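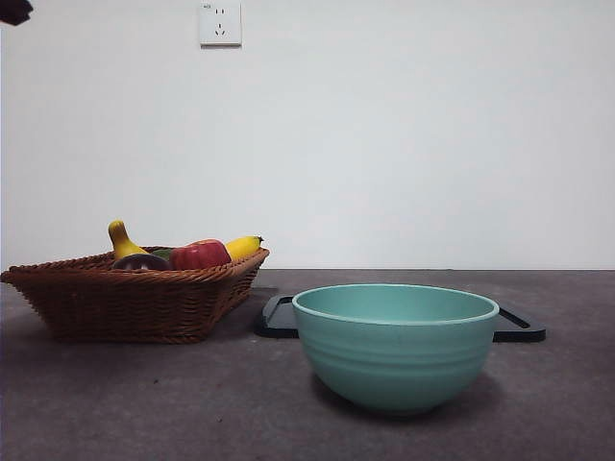
Wosen Kitchens - Prep Cell Weekly Check
Area: sorting table 2
Checked by: Kjell Rustad
Day: Tuesday, before first shift

Emergency stop within reach of the operator
OK. Tested from both stools.

Floor line visible
Needs work. Worn through where people turn with the carts. Repaint in August.

Table surface clear of tools
OK.

Bowl on tray, basket to the left of it
OK. Keep this layout. The night crew had them swapped and the arm stopped 10 times in one shift.

Gripper pads
Replace. The Grekora pads are due at 2,000 picks and we are past that.

Wall outlet
OK. Faceplate sits square. Do not run the Govano charger from it.

Operator task sheet
Out of date. It still says "sorter." The two people on this table now clear stops, refill and sign off the count, and the sheet has to say so before anyone is graded on it.

Breaks
Comment from the crew: the arm keeps going, so people skip the 10:00 break. Pause the cell at break time - do not leave it to the operator to ask.

Lifting
Better. Some 50 fewer crate lifts a shift per person. Wrist complaints down, more about standing still. Mats requested.

Open items go to the shift lead.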